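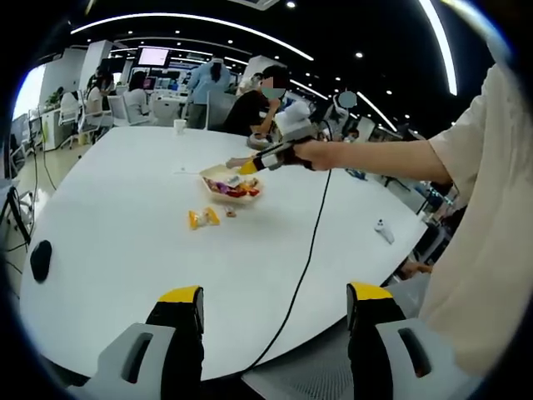 *A mesa branca do escritório, com a caixa transparente dos doces no sítio do costume.*

Comprei a caixa Witirham para resolver um problema pequenino e acabei por gostar tanto dela que já me pediram duas vezes que escrevesse sobre o assunto. Cá vai então, com a calma que o tema merece (que é pouca, eu sei, mas deixem-me)!

Na nossa sala trabalhamos à volta de mesas grandes e os doces andavam sempre em sacos abertos, meio esquecidos atrás dos ecrãs. A Agathe Sabatier, que gosta de ter tudo à vista, sugeriu uma caixa transparente para o meio da mesa, e eu encomendei esta na loja Alcombe. Custou 17 euros e demorou 6 dias a chegar.

## O que me agrada

A transparência, antes de mais. Os papéis roxos, vermelhos, laranja e cor-de-rosa dão uma alegria enorme a um tampo branco, e percebe-se logo quando é preciso reabastecer. Também gosto da abertura - cabe lá a mão inteira, e quem quer um doce em particular consegue remexer à vontade sem virar tudo.

Lava-se com água morna e um bocadinho de detergente. Eu seco-a logo com um pano macio, porque se ficar a escorrer aparecem umas marcas de água que me irritam um pouco.

## O que me agrada menos

Não traz tampa. Para doces embrulhados um a um não faz diferença nenhuma, mas para bolachas ou frutos secos eu não a recomendaria. E não impede que haja sempre qualquer coisa cá fora: um pacotinho amarelo pousado à frente, um doce castanho ao lado... enfim, isso já é feitio nosso e não defeito da caixa.

O fundo é liso e desliza com facilidade. O Lakmal Majumder colou-lhe quatro pezinhos de borracha e ficou muito melhor, por isso aconselho que façam o mesmo logo no primeiro dia.

## Vale a pena?

Para uma mesa partilhada, vale, sim senhor. Antes tínhamos uma taça Flosow, mais bonita, de loiça, só que pesada e opaca, e os doces do fundo ficavam lá meses. Dou-lhe quatro estrelas em cinco, e a quinta fica guardada para quando fizerem uma versão com tampa. Em outubro vou encomendar outra para a copa, desta vez para as saquetas de chá.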